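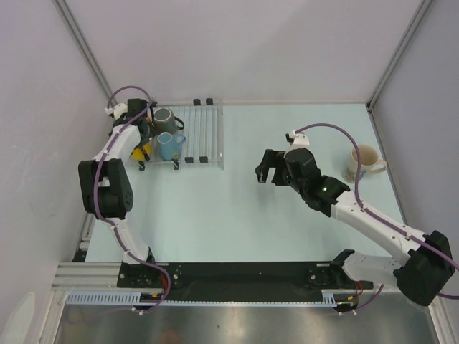
Dish rack, clear plastic.

Giten Lodge, pre-season check, 22 Aug 2018
Checked by: Mebrat Abera

Jetty ladder: OK. Bottom rung slimy, scrub it
Life jackets: 30 hung up, 3 with torn straps. Pulled
Dive boat radio: OK
Oxygen kit: FAIL. Mask missing, Junpei to order
Room 6 mosquito net: hole by the door side, patch
Room 7 safe: wont lock, battery?
Fire extinguishers: OK, tags good til October
Path lights to beach: two out. Recheck befor guests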